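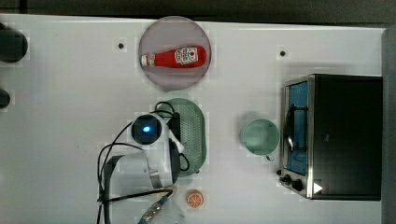 Azadeh Mousavi
Site safety reviewer, Bakville kitchen lab

Forus tabletop arm kit, pre-purchase walk-through. Unit 1529. Reviewed in June for Baumgart, copy to Gerd Reinholz.

MOUNTING
Base bolts tight: OK
Table level, no rocking: OK. Pushed on it hard from both sides.
Reach limits set in software: OK, but the default lets the arm get to the toaster oven. Want that pulled in before anyone else runs it.

CABLES
Strain relief at base: OK
Cables at wrist: COMMENT. Black cables loop out from the wrist camera and hang over whatever is under it, the green tray in this case. Too much slack. Skultgate sells a sleeve, Sabine to get a price. Recheck after.
Connector on lower arm: sticks out. Ask Forus if theres an angled one.

GRIPPER
Fingers seated, no cracks: OK
Pinch warning on hand: MISSING. Need 2, one each side.
Grip force at lowest setting: OK for the mug and plate. Not tried with glass.

CAMERA
Lens clean: OK
Blue light on when powered: OK. Manual never says what the other colors mean, asked Gaétan Lachance to find out.

WORK AREA
Toaster oven: unplug for all pick and place runs. Door side faces the arm so keep it shut.
Food on table: COMMENT. Orange slice right by the lower arm. Fine for the demo, wipe down after, juice and joints dont mix.
Ketchup bottle lying on plate: OK, cap closed tight before lifting.

STOPS
E-stop reachable from chair: OK
Arm holds position on stop: OK, sagged a little on one try out of 4. Forus to explain in writting.
Restart needs a second press: OK

TRAINING
Kit comes with a 10 page quick guide. Thin. Gudrun wants the full manual before sign off and I agree.

RESULT: hold. Stickers, cable sleeve, reach limit, then call me.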